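**Availability note, Sun 19 January:** the Duman pick-and-place set is in stock again. Orders with the long cable kit will leave our workshop in March.

# Duman pick-and-place set for two bins

Article number: 556
Sold by: Maltico
Replaces: the earlier Nadent set

The Duman set is a working place for a robot arm which moves loose parts from one open bin to another. It is meant for small workshops, technical schools and people who want to find out, before they spend serious money, if a machine can take over a dull job at their bench. The set includes the mounting parts, the gripper, the control box and our software Gollivby. The arm can be ordered with the set, or you can use your own if it is on our compatibility list.

We receive many messages which ask the same thing in different words: can it do the work already? The answer depends very much on the work, so we have tried to write this page in a way that you can judge for yourself.

## What it does well

Moving hard parts of simple shape is the job for which the set was made. Blocks, short bars, cut pieces of profile and closed boxes are all suitable. The parts may lie in any direction, and they may touch each other. The gripper takes them one at a time and lets them go above the second bin. If you want them placed in a certain direction, you teach one example position for each kind of part.

Sorting by color also works well when the colors are clearly different and the light stays the same during the day. Customers with a large window near the bench should install a blind. We had to do this in our own workshop, after a whole week in which the results were good every morning and poor after lunch.

Long parts ask for more attention than cubes. The best place to grip a long part is near its middle, but the middle is often covered by the next part. Gollivby will then choose a place closer to the end, and the part may turn a little in the fingers while it is lifted. With wood and most plastics this does no harm. With heavy steel bars we advise the rubber finger pads, which are sold separately.

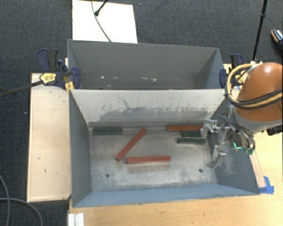

The corners of a bin are the most difficult area for every gripper that we have tried. A part which lies flat against a wall leaves no space for the finger on that side. Gollivby has a function called Nudge for this case: the closed gripper pushes the part a short way toward the center and tries again. It costs time, and it does not always help. If a part could not be moved after the number of tries which you have set, the arm goes to its waiting position and the yellow lamp on the control box goes on. A person must then reach in and free the part by hand. Please press the stop button first – every time, also when the arm seems to be resting.

Metal bins become scratched from this work. The fingertips touch the floor of the bin when they go under a flat part, and after some months you will see the marks. For the function it is of no importance, but if you use painted bins for customers' goods, you should put a thin mat inside.

## What it does not do yet

We prefer to lose an order than to get the set back after two weeks. Please do not buy the Duman set for the following jobs:

- Folding or sorting clothes. Cloth changes its shape when you lift it and the software cannot follow this.
- Dishes. Glass and wet plates are outside of what the gripper can hold safely.
- Tidying a room. The arm is fixed to one place and knows only the area which you have taught.
- Screws, washers and other very small parts.
- Food without packaging.
- Any work where a person has to put the hands in the bin while the arm moves.

Yevhen Lytvynenko, our application engineer, has tried most of these at his own bench, because customers keep asking. With towels he got some nice results when each towel was lying alone on a flat surface. From a full basket he did not get any result that we would want to sell. Household work looks easy to us because we learned it as children. In a bin of identical parts the machine meets a few difficulties again and again, and in a kitchen drawer it meets a new one at each movement.

On the shop floor our opinion is more positive. Feeding, emptying and simple sorting are possible today, provided that someone is nearby. The arm is slower than a practiced worker. Its advantage is that this worker can do other things at the same time, so you should calculate with the hours that become free and leave the speed out of it.

## Technical data

| | |
|---|---|
| Bins | two, open at the top, fixed next to each other |
| Largest working area | 60 × 70 cm |
| Stored part types | 4 in the basic license |
| Gripper | electric, jointed fingers, no compressed air needed |
| Fixing | screw plates or workshop clamps |
| Software | Gollivby, for use on your own computer |
| Manual | English, German, Turkish, Ukrainian |

Bins are not included, as most customers have their own. Choose bins with a flat floor. Sides which slope inward are useful, as parts slide back from the wall more easily.

## Setting up

Two people need one morning for the first installation. The order of the steps is important, so please keep to it:

1. Fix both bins so that they cannot move. A bin which has moved only by the width of a finger is the most common cause for calls to our service.
2. Mount the arm and lead the cables along it with the supplied straps. Leave enough loop at the joints. A cable which is too tight will pull on the connector, and one which is too long can fall in front of the camera.
3. Mount the camera and start the calibration in Gollivby.
4. Teach the borders of each bin by leading the gripper slowly to the corners.
5. Begin with a few parts. Fill the bin fully only when you have watched the arm empty it several times.

The table must be heavy or screwed to the floor. On light tables the arm makes everything shake at the end of each movement, and the camera picture becomes unclear. Mark the walking area on the floor and keep visitors outside of it.

## For owners of the Nadent set

The old control box can stay in use. You need the new gripper plate and the current version of Gollivby. Taught positions from Nadent can be imported, but the finger opening must be set again for each part type. Old finger pads do not fit.

## Trying it with your own parts

Before you order, you may send us a box with your own parts. Please send real ones from production, with the dust and the sharp edges they normally have, and write how they arrive at your bench: in layers, or poured in without order. Melahat Kılıçarslan plans these trials and will send you an uncut video together with a short report. The report also says how often a person had to help. The trial is free of charge and you pay only for the shipping of the box in both directions.

Spare finger pads, straps and the long cable kit are listed under Accessories.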